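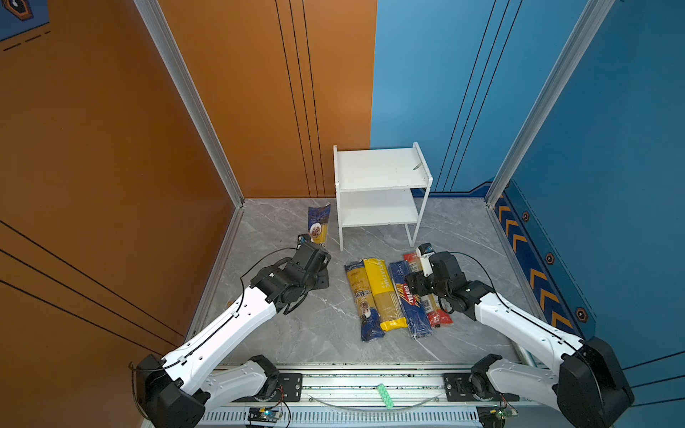
Brasside trade fair changes stand rules for small food exhibitors

Organizers of the Brasside dry goods fair have published revised rules for exhibitors taking the smallest class of stand. The changes apply from this year's January edition and cover wall finish, lighting and the display of packaged goods.

Three-sided stands remain the standard unit. Side walls may now be in different colors, provided each wall is a single base color. Printed line patterns are permitted. Posters must be fixed flat and may not extend past the corner posts.

Stand fees are unchanged at 646 per unit, with power billed separately. The fair has space for 400 exhibitors, and applications close on Sun 7 January.

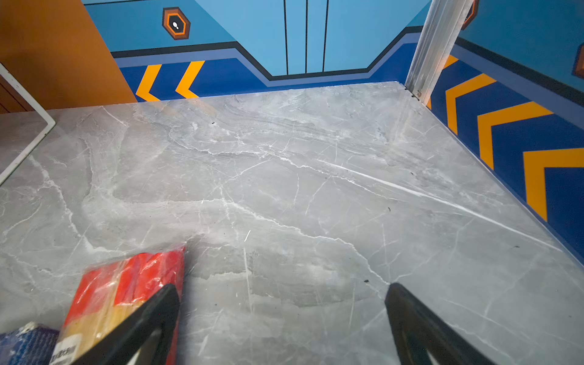

Surfaces and load limits

Stone-effect and marble-patterned surfaces are accepted in both matte and gloss. Stands with a gloss finish must use diffused lamps, as glare was the most frequent complaint in the last visitor survey, which drew 1000 responses. Surfaces are to be wiped down before the doors open and again at midday.

Remo Pagano, who manages the hall for the contractor Stornex, said load limits would be checked on the build day. "Exhibitors give us the weight of the counter and forget the stock," he said. "We need both figures on the form."

Packaged dry goods, pasta included, may be laid flat or stacked. Packs from several makers can share a counter, for example Pastatime spaghetti next to Barilla. 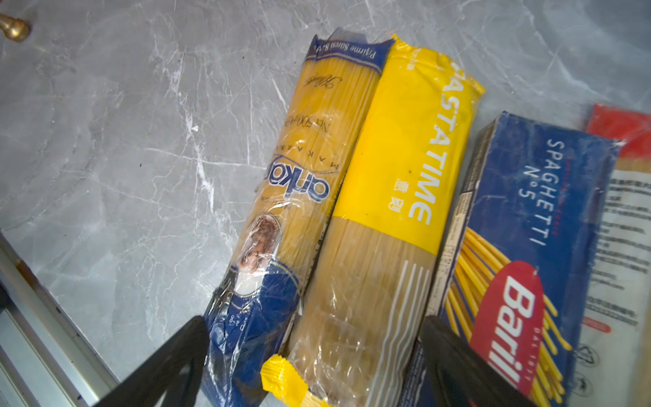

Importers and distributors showing mixed ranges must file a product list with their application - one line per item, with the name as printed on the pack. Vindeo and D'Amico, which shared a unit last year, will have to file separate lists. Late additions are accepted up to 3 days before opening.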